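Rec league playoff tiebreak, who gets home court??

Asked 11 January 2022 in Basketball > Amateur leagues

We play in a 14 team men's league, top 6 go through. Us (Mazza) and Skusmont both finished on the same record. We split the two games, they won by 9 at their gym, we won by 4 at ours. Their captain says point differential over the whole season decides it, ours says head to head first. League sheet just says "standard tiebreakers apply". Standard what?

Also if a guy missed most of the season hurt, can he still play in the playoffs? Our point guard has been out since the opener, ankle.

3 answers

Berkay Erdem
Ran the schedule for the Ornska league a few years. Usual order: head to head record, then points in the head to head games, then season differential. You split, so record is a wash. Points in those two games, they're +5. So they get home court eiter way unless your league skips that step. Season differential only matters if it's still tied after that.

Ask for it in writing before next season. We put ours on the back of the signup form, arguments stopped. 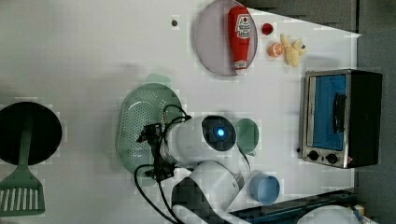 Mint colander, white tabletop.

On the injured guy: most leagues want a minimum number of games played. Ours was 4. Some count games where he was on the bench in uniform, so check if he got written on the scoresheet. If he did you may be fine.

plilex3507
coin flip. thats what we do

Guest
Disagree a bit with the first answer, I've seen season differential go first in plenty of small leagues, just easier for whoever does the standings. But they cap it so nobody runs up the score. No cap = dont use it imo. And the ankle thing, get him to a practice before you throw him in a playoff game, please. Ours came back cold in April and lasted one quarter.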